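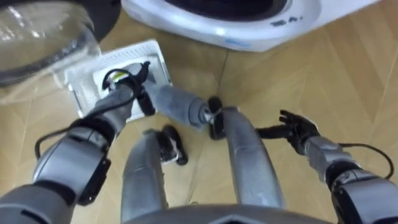

The case for the second drum

Bleddyn Samuel

Most households own one washing machine and run it badly. Either it goes on half empty, or shirts, dishcloths and sports socks are held back until there are enough of them to justify a cycle, by which time the dishcloths smell. The two-drum machine, with a large drum at the top and a small one near the floor, is sold as a luxury. I think it is a sensible answer to a problem of load size.

A small load in a large drum tumbles poorly and spins out of balance. The usual advice is to add towels until the weight evens out, and so clean towels get washed to keep a few cloths company. A small drum removes the need.
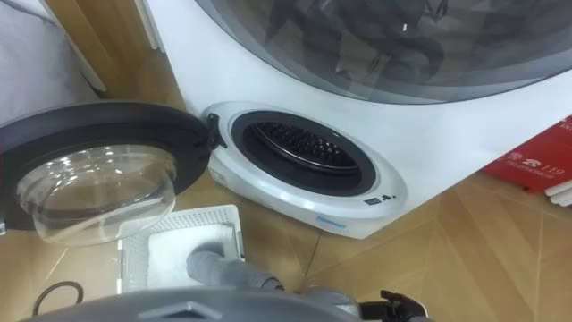

The objection I take seriously is the height. A lower door that opens at floor level means kneeling, and Gönül Gökçe, who disagrees with me on most matters of laundry, regards this as disqualifying. She has a point where bad knees are concerned. For everyone else the remedy is a shallow basket set on the floor under the open door, so that the washing is drawn forward and drops a short distance. A deep basket is useless here – the door fouls the rim.

Two further conditions apply. The floor in front must be kept clear for the full swing of the lower door, and wood should be wiped dry after unloading, as drips collect at the seams. The rubber gasket on the small door also needs wiping, and it is easily forgotten by people who never bend down to look at it.

Cost is the weaker objection. If the extra is 400 over a plain machine, and the small drum runs 6 times a week, the sum per wash soon becomes trivial. I would still not buy one for a household of 2 that washes only sheets and jeans. Their loads fill a large drum already.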